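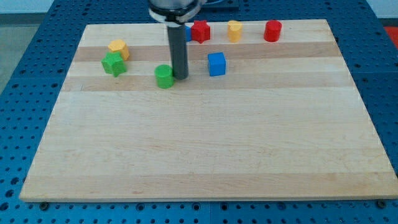 Wooden Board and Block Set: End-of-Year Check, with Comments
Completed by Huia Bolger, December 31, 2018
Shared 18 times | 3 comments

I've gone through this one slowly with a cup of tea, so please forgive the extra remarks. Tick marks are mine, and anything marked "again" wants a second look in April.

THE BOARD

[x] Top surface. Run your whole palm over it, with the grain and then against it. Smooth all over, and such a pleasure to handle!
[x] Glue lines between the strips. No gaps I could get a fingernail into. The pale and tan bands make the joins easy to follow, bless them.
[again] Front lip. It's good and thick, but that's where everybody leans, and I felt one slightly rough spot. I gave it a light sanding and it's fine for now.
[x] Sits flat on the blue table. Press each corner in turn and listen for a knock. None today.
[x] Table perforations. Brushed out. Crumbs and sawdust do love to settle in there.

THE BLOCKS

[x] Stars, red and green. Check every point, please, and don't just glance at the top. Points take the worst of it when a block gets dropped (and they do get dropped).
[x] Yellow heart. The notch at the top collects grime, so I used a soft dry toothbrush.
[x] Yellow octagonal prism. All edges sound.
[x] Cylinders, red and green. Stood each on its end and gave it a nudge. No wobble.
[again] Small blue block. Paint is sound, though one corner feels a bit thin to me. Thaddäus, would you look at it when you have a minute?
[x] Wiped with a barely damp cloth and dried right away. No soaking, ever.

STORAGE

[x] Blocks back in the Henare tub, lid closed.
[x] Board stored flat, well away from the heater.

COMMENTS (3)

Thaddäus Eder: Looked at the blue one. I'd call it good until spring, but I've put a pencil note in the tub so we remember which corner.

Mireille Hamel: Thank you for doing the lip, Huia. I caught my sleeve on it last month and meant to say so.

Marama Baxter: Could we add the lid hinge to the storage part? It's getting stiff, and I'd hate for someone to pinch a finger.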